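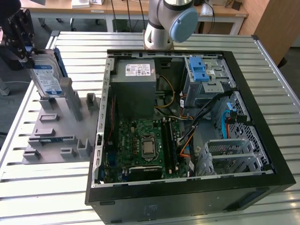 4. The drive swap as a shop-floor chore

When people ask us whether a robot could take over some of the work in a computer refurbishing shop, they usually have the glamorous part in mind, the diagnosing and the mending, and they are a little let down to hear that we have spent most of our time on hard drives. We would like to defend the hard drive. At the Humberg shop, where the Werketti project has its bench, taking a drive out of a desktop tower or putting one back is the chore that comes up more than any other, and it is the one the technicians would most gladly hand to somebody else. It asks for no great cleverness from a person, only a fair amount of patience and a wrist that doesn't mind being bent at odd angles over an open case all afternoon.

4.1 What the chore asks for

We describe the job first as the technicians describe it, and we are grateful to Vinzenz Ruchti for letting us stand at his elbow through most of September and ask what must have been very tiresome questions. The tower is laid on its side with the panel off. The drive, already in its carrier, is picked up by its long edges, turned until the connectors face the right way, and slid home. Described like that it fills a sentence. Watching it done, one notices how much of the work is really about everything that isn't the drive. Cables are in the way, and they are in the way differently each time, even in two towers of the same model that came off the same pallet. Ruchti moves them aside with the back of a knuckle while his fingers are busy with the carrier, and when we asked him how he decides which ones to move he told us he wasn't aware of moving any.

We have found it useful to split the chore into 4 stages: grasp, carry, insert, and seat the connector. The first two are, for all practical purposes, things a present-day arm can do in this shop. The third depends a great deal on how tidy the case is. The fourth we still consider open, and we come back to it below.

4.2 The bench and the fixture

Our arm is mounted at the far edge of a slatted aluminum table, so that it reaches over the tower from behind and leaves the near side free for a person. We tried it the other way around for a while and everybody kept bumping into it. The drive is handed over by way of a 3D-printed fixture beside the tower (Figure 3), and this plain gray piece of plastic has probably done more for our results than any change to the software. Its purpose is to hold a drive in a known pose, so that the gripper can close on it squarely. An earlier version made by the Osodora group had shallower slots, and drives leaned in it by a degree or two — a small tilt at the fixture, but quite enough to spoil an insertion at the far end of the motion.

We should be fair about what this means. A fixture is a kind of help, and a household or a small repair counter won't have one waiting. Readers comparing our numbers with the work of Lưu, who starts from drives strewn on a tabletop, should keep in mind that our arm is spared that part of the problem altogether. We think the trade is a sensible one for a shop that sees the same sort of tower again and again, and a poor one nearly everywhere else.

The controller was trained on 2000 demonstrations recorded by teleoperation on this bench, all with the case open and lying flat. For testing we set aside 26 towers that appear nowhere in the training data. We left their cabling just as we received it, apart from unplugging the power.

Figure 3. The bench with an open tower and the gripper holding a hard disk drive upright over the gray fixture. The drive cage, marked by the bright blue latch, is at the upper right of the case; the cables crossing the interior are typical of the clutter discussed in Section 4.3.
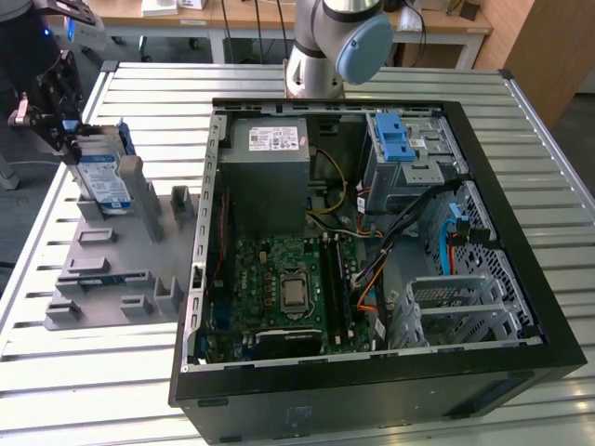
4.3 Where the machine still falls short

Grasping gave us very little trouble, and after the new fixture came in we more or less stopped thinking about it. Carrying was nearly as dull, in the good sense, provided the planner was told to lift well clear of the chassis rim before swinging across. The difficulties start inside the case. A stiff bundle of cables pushes back, a thin flat one doesn't, and from the camera's point of view they can look much alike. When the arm meets resistance it has to guess whether it has touched a cable that will give or a metal edge that won't, and its guesses are a good deal worse than Ruchti's knuckle.

Seating the connector is harder again. The plug is small, the drive hides most of it at the very moment it matters, and the force that seats it properly is uncomfortably close to the force that bends something. For now we let the arm stop short and ask the technician to finish by hand. Ruchti considers this a perfectly decent division of labor and has asked us, more than once, not to be in any hurry to change it.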